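Bag Arm Build: Frequently Asked Questions
Last updated 8/9/19 by Marta Bondarchuk

These are the questions we get most often by email and at the bench at the Prerska shared workshop. If yours isn't covered, write to Marta or Zoriana at the address on the contact page.

What is the project?

A small bench-top arm with a two-finger gripper that takes household items out of a bag, one at a time, and sets them on a tray. We call it Stunent. It was started in January by Marta Bondarchuk and Zoriana Polishchuk, and it is built from parts we could buy, print or cut ourselves.

Is it a kit? Can I buy one?

No. We don't sell anything. The drawings and the parts list are on the downloads page, and you can use them however you like. Please don't ask us to ship you printed parts. We tried that twice and the postage was more than the plastic.

What did it cost?

The parts in the arm as it stands now came to $894. That leaves out the tools, the workshop membership and the parts we broke. The motors were the biggest share, followed by the power supply. You could save some money with a used power supply, but check it under load first.

Do I need a machine shop?

You need a 3D printer, a drill press and a decent vise. The base plate is easier with a mill, but Zoriana made the first one with a hacksaw and a file and it is still in use on the older arm.

Why a paper bag and not a bin?

A bin is too easy. The walls stay where they are, so you can measure them once and forget about them. A paper bag leans, folds and creases, and the opening is a different shape every time you touch it. It's also what most of our groceries come home in. We fold the rim outward before a run so the fingers have room to get in.

What do you put in the bag?

Mostly soft things. Rope and small towels are our standards, and we add thinner, stiffer items when we want to make it harder. Rope is a good test – it can lie over or under everything else, and it has no obvious place to grab. A folded towel gives you an edge or a corner to aim for.
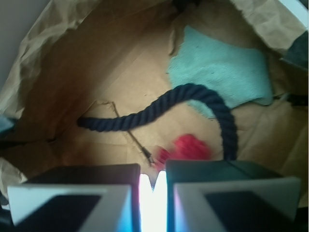 We don't use glass, anything with a blade, or food. Batteries are also out, after Marta thought about it for a minute.

Where is the camera?

At the wrist, looking down past the fingers. We started with one on a post beside the bench, but the arm blocked its view as soon as it reached into the bag. The wrist position has its own problems. The fingers always cover part of the picture, and things blur when the arm moves quickly. We slow down for the last part of the reach.

How is it controlled?

By hand, for now. One person drives the arm with a pair of joysticks while the computer records the camera and the joint positions. We have 3,000 recorded picks so far. The plan is to train a model on them once we have more with tangled items. The recording software is our own and is called Arix. It runs on an ordinary desktop.

How long does a pick take?

A practiced driver takes 15 seconds for a towel. Rope is slower, and new drivers are slower at everything.

My fingers slip on cloth. What should I change?

Check the pads before you touch the motor settings. Clean them with rubbing alcohol and look for glazing. If they are worn, replace both, even if only one looks bad. Raising the grip force is the last thing to try, and don't go above level 7 in the settings file. The printed links start to flex there.

The gripper tears the bag. Is that normal?

Some tearing is. If it happens on every run, your fingers are probably opening too wide on the way in. Set a smaller opening and come straight down. Also break any sharp print edges on the outside of the fingers with sandpaper.

Can I use different motors?

Yes, if they fit the bracket and report their position. You will have to redo the mounting holes and the limits in Arix. A member of the Sembiring makers' group did this and posted his bracket on our downloads page. We haven't built that version, so we can't help much with it.

Can I come and see it?

Yes. Email first so one of us is there with the key to the cabinet. Visitors can drive the arm after a short safety talk – keep hair and sleeves back, and know where the stop button is.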